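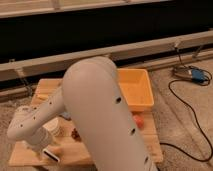 One reader, commenting on the earlier version of this guide, reported that the radiator at the far end of the loop stayed cold however long the pump ran, and asked whether the boiler pressure should be raised. It should not. A cold radiator on a working system is usually a balancing fault, and the procedure is given in full below.

Balancing a two-pipe heating system
Last revised September 20, 2020

Tools required
Radiator bleed key
Small adjustable spanner
Two clip-on pipe thermometers (the Pesico type is adequate)
Notebook

Preparation
Turn the heating off and allow the system to cool fully. Bleed every radiator, starting downstairs. Check the boiler gauge and top up if it has dropped below the maker's minimum.

Open all thermostatic valves to maximum. Remove the plastic caps from the lockshield valves, which are normally at the opposite end of the radiator. Close each lockshield clockwise, noting the number of turns, then open it again fully. The original settings should be kept in case they are needed later.

Finding the order
Turn the heating on and note the order in which the radiators warm up. The test house in Arnside has 11 radiators and this step took 9 minutes. Turn the heating off and let it cool again.

Setting the valves
1. Restart the heating. At the first radiator in the list, close the lockshield, then open it a quarter turn.
2. Clip one thermometer to the flow pipe and one to the return. Bare metal only; paint affects the reading.
3. Wait for the readings to settle. Open or close the lockshield in small steps until the drop matches the figure in the boiler manual.
4. Repeat for each radiator in order. The last may need its lockshield fully open.

Replace the caps and reset the thermostatic valves.

If the last radiator is still cold, check for sludge before adjusting anything else.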